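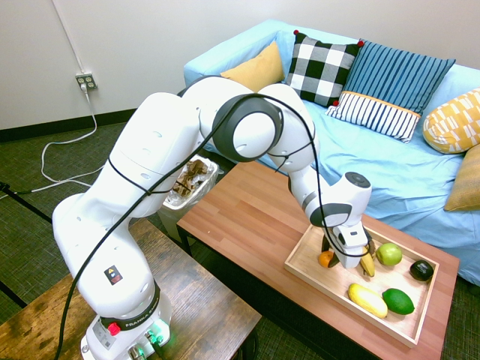 Home Staging Short Course, Tidthorpe – Handout 3: Dressing the Coffee Table

We use cookies to improve your visit. Accept all | Manage settings

I'm a great believer in the tray! Put your fruit straight on the table and it looks like somebody got halfway through unpacking the shopping (I've done it myself, at the Tevdale flat). A low-sided wooden tray holds it all together, and I like mine set at an angle to the table.

Artificial fruit is fine, and for a long viewing period I'd go for it every time. Mix your shapes – a banana or a long squash lying diagonally, then rounder things like an apple, a lime or a small orange. One dark piece, say an avocado, stops all that yellow and green getting too sweet.

Look at the sofa too. Pale blue is lovely behind warm wood, but covers do wrinkle, so give yours a good tug before anyone comes round.

For next time: bring a tray from home and have a go at two layouts.

Share this | 153 shares | 3 comments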